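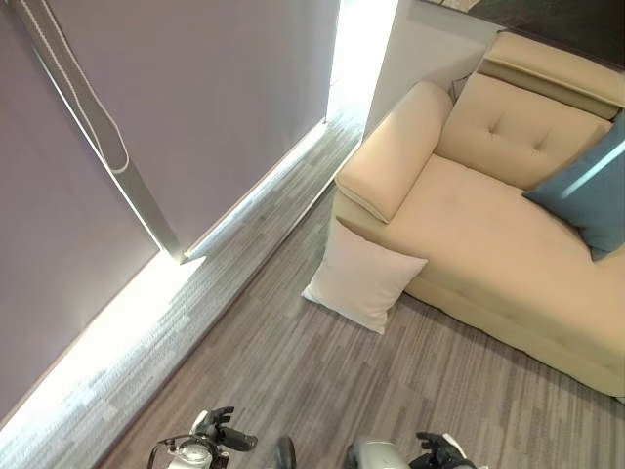
Roller blinds: questions we get asked
Bavenik Blinds, Rondport. Updated March 13, 2026

Light comes in at the sides. Is it faulty?
No. Fabric is always a bit narrower than the roller fittings. Want less light? Fit it outside the recess, or add side channels.

Should it touch the floor?
Best not. Leave a small gap, 11 mm is plenty. Fabric that drags picks up dust and the bottom edge curls.

My blind rolls up crooked.
Pull right down, check the fabric is square on the tube. If not, a strip of masking tape on the tube, on the side it's drifting away from. Roll up, look, add another if needed. Two is usually enough.

Can I put the sofa right next to it?
Yes but keep the arm clear of the fabric. Rubbing marks show worst on plain pale colours, the lilacs and greys especially. Check you can still reach the cord without kneeling on the seat.

What about the cord and children?
Any looped cord must be fixed taut to the wall with the safety clip. Clip's in the bag with the screws. Lost it? Ring us, we post them free. Don't leave a loop hanging, and no cots, beds or sofas where a child could climb up to it.

How do I clean it?
Soft brush on the hoover, top to bottom. Marks: damp cloth, dab dont rub. Not the washing machine. Let it dry fully down before rolling up.

What's the widest you do?
200 cm in the Min range. Skirneck goes wider, ask for a price.

Can you cut down a blind I already have?
Ususally. Bring it in with the brackets. Ask for Otis Lindqvist, workshop door round the back. No cutting during stocktake in April.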